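Notes on rinsing merino and other wool socks in hard water, revised 15/12/2025.

I wrote an earlier version of this in September, when I still assumed that the stiffness in my wool socks came from heat. I had been drying them flat, indoors, well away from any radiator, and they were still coming out like cardboard at the toe. The cause was leftover detergent combined with the local water.

Vinham is on well water and the hardness here is high enough to leave a ring in a kettle within a week. Calcium binds with soap-based detergent and forms a scum that rinses poorly. Wool scales hold on to it. Synthetic blends hold less, but elastic cuffs suffer over time.

My current process:

1. Soak in cool water for ten minutes with no detergent. Loose grit drops out at this stage.
2. Add a neutral liquid wool wash. I use half of what the bottle suggests.
3. Press, don't wring. Drain.
4. Rinse twice in softened or filtered water. The second rinse matters more than the first.
5. Roll in a towel, then unfold every cuff and toe before drying. A sock left bunched up dries unevenly, and the thick folds stay damp longest.
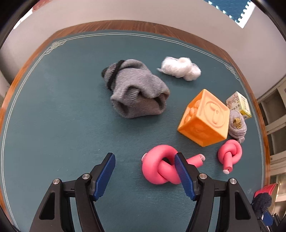 ## Spin speed

My machine has settings at 800 and 2000 rpm with very little that is useful between them. For wool I use 800. The higher setting shortens drying time by several hours but the heels felt noticeably denser after a month of it. I stopped there and did not test further.

Gilang Latuheru, who comments here now and then, uses 910 on an older Makhubela front loader and reports no felting. His water is softer than mine and his socks are mostly cotton blend, so I would not treat the two results as comparable.

## Lint

Dark knits show everything. Most of the pale lint I find on navy and black socks comes from towels washed in the same load, and a smaller share from the towel used in step five. A low-pile towel helps. So does turning the socks inside out before the soak, at the cost of trapping grit in the toe seam. 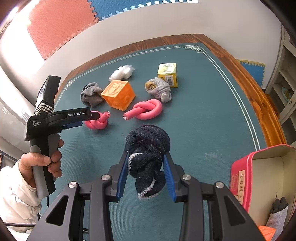
Does vinegar in the final rinse help? It does with mineral residue, in small amounts. I use one tablespoon per basin and follow it with a plain rinse – leaving it in repeatedly may be hard on elastic.

Next on the list is a small inline filter for the utility sink. The Trerora unit fits my tap thread without an adapter. The Zillusa one needs an adapter but has a cheaper cartridge. I will post hardness readings from before and after once one of them is installed.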